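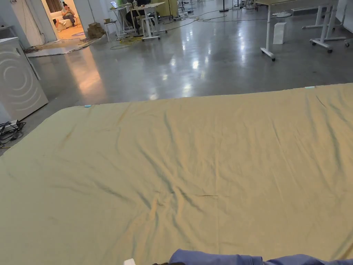

Re-coating an old groundsheet: silicone or PU?

2/23/26
Posted by Yoga Manurung

Looking for opinions before I open a can of anything. I have a coated nylon groundsheet, khaki green, that came with a Drornov three-person tent. The tent is long gone but the sheet has stayed in use. In December it started passing water under the knees and hips. Canopy-type tarps I have re-coated before with good results. Groundsheets I have not.

What I know so far:

- Base fabric is nylon, woven, no ripstop grid.
- Inner face has a PU coating. It is not sticky and not flaking in general, but along the old fold lines it has worn thin.
- Outer face had a light water repellent finish, now gone.
- Age is 15 years. It was stored folded on the same lines for most of that.

I did a simple test. A puddle of water on the coated side, paper towel underneath, a jar of water on top for load. The flat areas stayed dry for 20 minutes. The fold lines were through in 6.

The plan is to thin silicone sealant with mineral spirits and brush it on the worn side. The other option is a water-based PU coating such as the one Letel sells. Which one holds up to ground pressure and grit?

---

tarpweight

PU. Silicone does not bond to PU in any lasting way. It will look fine for one season and then come up in sheets wherever you kneel. The rule is to match what is already on the fabric. Silicone over silicone, PU over PU.

Scrub the old coating with isopropyl alcohol on a cloth first and let it dry fully. Two thin coats, second one brushed at right angles to the first.

---

Dagim Woldegiorgis

I disagree in part with tarpweight. The rule is right for the coated face. The uncoated face of that sheet is bare nylon, and thinned silicone soaks into bare nylon well. I did the outer face of a similar sheet with one part clear silicone to 15 parts mineral spirits by weight, wiped on and then wiped off again. It has been down on wet grass for several seasons and has not lifted.

The questions I would ask are whether the outer face is clean and whether any of the old repellent is left. Repellent residue stops the silicone from soaking in. Wash with plain soap, rinse twice, and see if a drop of water beads or spreads. If it spreads, go ahead.

---

tarpweight

1:15 is very thin. At that ratio you are putting back water repellency and almost nothing in the way of pressure resistance. A groundsheet fails under load, as the jar test above shows. Repellency does not help when somebody's hip is pushing water through.

---

Dagim Woldegiorgis

Agreed that one coat at that ratio does little under load. I put on three. I have no hydrostatic head numbers before and after, only that it leaked and then did not.

---

Yoga Manurung

Useful, thank you both. I wetted a corner of the outer face after a soap wash and the drop spreads at once, so the repellent is gone.

Second question. Tension while coating. With the tarps I pegged them out in the yard. With this one I would like to work indoors for the temperature. The wrinkles do not fall out by themselves when it is laid out, and I am worried that coating pools in the creases.

---

seamgrip_ed

It will pool. Pooled PU dries thick, then cracks on the crease, and you are back where you began. Get the wrinkles out first. Cool iron through a cotton sheet, on the uncoated side only, no steam. Try a corner. If the coating goes tacky, stop.

After that, tape the edges to a sheet of polyethylene, pulling opposite sides in turn. Painter's tape holds long enough.

---

lowpitch

No iron on PU, please. I have seen coatings of that age go soft at temperatures an iron calls "cool", and the dials are not accurate. Hang the sheet over a line in a warm room for two days with clothespins along the bottom edge for weight. It takes longer and carries no risk.

---

seamgrip_ed

Hanging takes out the soft wrinkles. It does nothing for a crease that has been set for 15 years. I have ironed four groundsheets this way without damage. The corner test is there for a reason.

---

lowpitch

Four sheets, presumably all in better condition than this one. The coating is already worn at the folds, which is exactly where the iron would be used.

---

Dagim Woldegiorgis

There is a middle way. Hang it first. Then lay it out and work the set creases flat with a hair dryer on low and the flat of your hand. If it is too hot for your hand it is too hot for the coating.

On room temperature: the Fikre brush-on PU I use needs a warm room and low humidity or it turns cloudy. Cloudy is cosmetic, but it also takes much longer to cure. Open the windows even with the water-based type. With mineral spirits I would not work indoors at all. Vapor collects at floor level, and a pilot light or a space heater will find it.

---

Yoga Manurung

Point taken about solvent. That settles the order for me:

1. Hang for two days.
2. Hair dryer on the set creases.
3. Alcohol wipe on the coated face, indoors with the windows open and the heater off.
4. Two coats of water-based PU, second across the first.
5. Silicone on the outer face outdoors, once spring is here.

How much PU should I buy? The sheet is 60 square feet and the cans do not give coverage for fabric.

---

tarpweight

I use around 6 fluid ounces per coat for that area on worn fabric. The first coat takes more than the second. Buy a pint. Dust with talc after curing or it will stick to itself when packed.

I would still leave out step 5.

---

stosut_walker

Has anyone compared this with the cost of a new sheet? The outdoor shop in Stosutthorpe had plain polyethylene ones for less than a can of PU. Heavier, but they do not leak.

---

Yoga Manurung

Considered it. Polyethylene is noisy and does not pack down. I will repeat the jar test on the same fold lines after the second coat has cured, and again after step 5, and post both times. From now on it gets rolled on a tube.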